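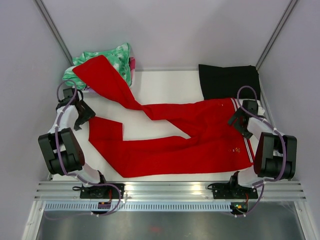 # About Javitura

Javitura is a laundry and folding service in Prasville, and we have been looking after other people's clothes long enough to have strong feelings about sleeves. We wash, we dry, we untangle, we fold, and then we hand everything back in a tidy stack that you can put straight into a drawer (or leave on the chair in the bedroom for a week, which is what most of us do at home).

## How we got started

The business began with 2 washing machines in a narrow shop on Ginting Street, next to a place that repaired shoes. The plan was to wash and dry and leave the folding to the customer. Then people started asking, a little shyly, whether we might fold the shirts too, and after the shirts it was the towels, and after the towels it was the fitted sheets, and by the first November we had cleared out the front half of the shop and put in a proper folding table. We have since moved to 1216 Ginting Street, where there is room to spread things out and a window that gets the morning sun.

## What we do all day

Most of the work happens after the dryer stops. Clothes come out in a lump, with one pant leg wound around the other and a sock hiding somewhere inside, and they have to be opened up before anything else can be done with them. We lay each piece on a flat, pale surface, find the waistband or the collar, and smooth outward from there. Track pants are a good example. The legs love to twist, and if you fold them while they are twisted they will come undone in the stack and take their neighbors with them. So we straighten the legs first, lay one over the other so the side stripes line up, tuck in the point at the seat, and fold up from the hem. It takes a little longer and we think it's worth it!

T-shirts are folded so the picture is on the front, children's clothes are stacked by child if you tell us who wears what, and dark things are kept in their own pile to spare them the lint. Socks get paired. The ones that have lost their partner go in a small cloth bag on top of your order, and you would be surprised how many are reunited the following week.

If you have a way you like things done, please tell us. Some families want their towels in thirds, some want them rolled, and one household sends us a drawing. We write it on your card and follow it every time.

## The Zokora bag

New customers get a Zokora bag, our own sturdy drawstring sack with a tag for your name and your notes. One bag holds up to 10 pounds, and that suits a couple or a small family who do not let things pile up. Fill it, drop it off before noon, and it will be ready in 2 days. Bedding and heavy blankets are better brought in separately, as they need a drum to themselves.

## Coming to see us

You are welcome to stop in even if you have nothing to wash. There is a bench by the window, a shelf of paperbacks that people borrow and sometimes return, and usually someone at the table who will gladly show you what to do with a fitted sheet. We like being a shop where neighbors run into each other, and we hope to be on Ginting Street for a good many years yet.

Please check your pockets before you come. We do look, but we have washed our share of crayons.

*Page updated 8 May 2021*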